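Filed under: Listening Room / Visitor Info / FAQ

Semdale Old-Time Music Archive: Your Questions, Answered

We get a lot of lovely mail at the archive, and many of the same questions come up again and again, so we've gathered our answers on one page. It was last gone over in March 2025. If yours isn't covered, write to us anyway, as we do enjoy the letters (even the long ones. Especially the long ones).

What is the archive, exactly?

We're a small music library and listening room, mostly country, gospel, string band and early bluegrass, with a fair amount of dance-band material that came along in the same boxes. The heart of it is the Fehr collection, which a family up the valley put together over several decades of going to shows, swap meets and estate sales. It holds 78s, 45s, radio transcription discs, songbooks, show posters and a whole drawer of fan club newsletters that people tend to get lost in for an afternoon.

How many recordings do you have?

The shelves hold about 2,000 discs at present, and 242 reels of tape besides. The tapes are mostly local radio programs and living-room picking sessions, and to our way of thinking they're the real treasure, even if you do have to put up with a dog barking through the second verse now and then.

Do I need an appointment to listen?

For the discs that have already been copied, no. Come in during open hours, sign the book, and somebody at the desk will set you up with headphones. For anything that still has to be played from the original, please give us a few days' notice so we can pull it and look it over. Sessions run 90 minutes, and if the next slot is free you're welcome to stay put and keep going.

Can I hear the Flalter Records sides?

Yes, and we're so pleased people are asking! Flalter was a little regional label that pressed mostly duets and sacred quartets, and we have 47 of its singles, several in their original sleeves. All of them have been copied, so you can hear them the same day. We don't have a complete run. If you have one in the attic with a yodeling number on the flip side, please, please call us.

Why does the same song show up under different titles?

Oh, this one could fill a page by itself. Singers learned songs from each other by ear, labels shortened titles to fit, and sometimes a tune got a new name so somebody could claim the songwriting money. Our catalog files each recording under the title printed on the label, with a note pointing you to the others we know of. We've surely missed some, and corrections are welcome.

Can you make me a copy of a recording?

Sometimes. It depends on who holds the rights, and with small labels that can take a good while to sort out. For family recordings, meaning your own grandfather singing on one of our tapes, we can nearly always work something out with you, so do ask. We can't copy commercial records that are still under copyright, much as we'd like to.

My aunt sang on the radio. Would you want her things?

Very likely, yes. Tell us first what you have before mailing anything, and please don't clean the records or tape up torn posters, however tempting it may be. Letters, set lists and snapshots with names written on the back are every bit as welcome as the music.

Can I bring food?

Not into the listening room, I'm afraid, but the back table is open to everybody and there's mustard.
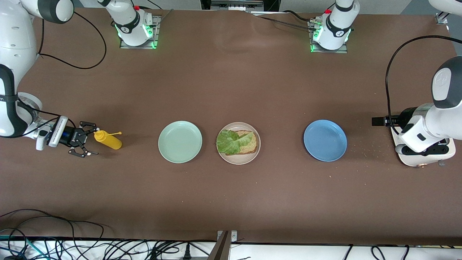 What is the Primenier evening?

Primenier is our name for the monthly get-together where we play records out loud on the big speakers and folks talk about them afterward. Each one has a theme. April will be answer songs, the kind where one singer has a hit and another comes right back with the other side of the story. It's free, and you can bring a record of your own if it fits.

Can I bring an instrument?

Please do! The porch is fine for playing whenever we're open, weather allowing. We only ask that you wait until you're outside to tune up, particularly the banjos.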